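From: Nele Van Loon
To: niven-data
Date: 13 October 2022
Subject: Re: key rack task, what counts as one episode

Olumide Omoregie wrote:
> The Uvisach batch has 62 episodes for the key rack. In 17 of them both
> fobs end up on hooks, in the rest only one does. Are these one task or
> two? The loader treats them as one and the lengths are all over the place.
> Also, should the start positions be fixed?

Two tasks, please. I have split them in the index as rack_single and rack_double. The instruction text has to change as well, as at present both say "hang up the keys".

Start positions should not be fixed. Keep the rack where it is and lay the fobs flat on the board in front of it, varying the angle of the ring. Both grippers start open, clear of the fobs. 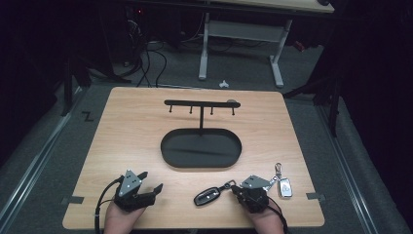 Start of a rack_double episode, black fob and silver fob on the board, hooks free.

The ring is the difficult part. If the fob itself is gripped, the ring swings and tends to miss the hook. Grip the ring where you can, but keep the failed attempts – Yuxi wants them for the retry labels. Only discard an episode if tracking drops out for more than 7 frames.

Target is 100 of each by December. Cameron, can Prallthorpe take rack_single? We would then do the double one.

Nele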